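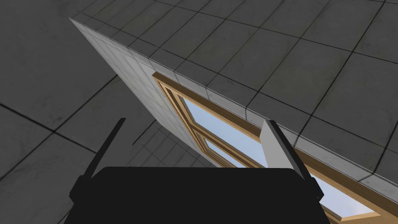 *Fig. 1. Simulated view from the wrist camera, gripper open, nothing held. Tiled room with a window.*

## Handout 6: Learning a grasp policy from wrist images in simulation

Please read this handout before the lab. It follows the lecture, but the part about camera rotation is longer here than on the slides.

### 1. Setting

We use the simulator Plarkel and the small policy network from the Nallumura exercise. The policy receives one color image from the wrist camera and the finger opening. It gives back a change of the gripper pose and a command to open or close. It does not receive the pose of the arm. This is a strong limit and we keep it on purpose, so that you can study what the image alone is able to tell.

The camera is fixed to the gripper. For this reason the fingers keep nearly the same place in the image, and the room moves behind them. In Fig. 1 the room is strongly tilted and the window runs on a diagonal. A policy trained only with a level wrist has never met such an input.

### 2. The question

Does the policy use the fingers and the object, or does it use the background to guess the pose?

The second case is a shortcut. If the window is always on the same wall, then the place of the window in the image gives information about the wrist angle. The network may learn this relation very well, and it will fail when the room is changed.

### 3. Method

We train 2 policies with the same network and the same demonstrations.

- **Policy A** (fixed room). The walls, the floor and the window never change.
- **Policy B** (changed room). For each episode we draw a new wall texture, a new window position and a new light direction. The gripper model stays the same.

Both are trained by behavior cloning. The loss is

`L = ||a_pose - a*_pose||^2 + w * BCE(a_grip, a*_grip)`

where the star marks the action of the demonstrator. Take `w` from the settings file and do not tune it for each policy separately, otherwise the comparison has no meaning.

For testing we use the room called Fendville, which is not in the training set of either policy. Each policy makes 162 trials from the same start poses.

### 4. Result from the earlier run

Policy B finished 149 of the 162 trials with a correct grasp. Policy A was clearly weaker. Its typical error was a wrong rotation of the wrist during the approach, while the closing command came at a reasonable time. This agrees with the shortcut idea, but it does not prove it.

A better check is the masking test. Cover everything except the fingers and the object with one gray value, and measure how much the predicted pose changes. Run it on level views and on tilted views, and report them in separate columns.

### 5. Common mistakes

- Applying random image rotation as augmentation. The fingers rotate too, and this can never happen with a fixed camera. Rotate the wrist in the simulator instead.
- Masking with black. Parts of the gripper are also black, and the border of the finger becomes lost.
- Changing the room in the middle of an episode.

### 6. To prepare

Write the masking test in the Lis template and bring one plot for each policy. If your mask removes a part of the finger pad, say so in the text under the plot.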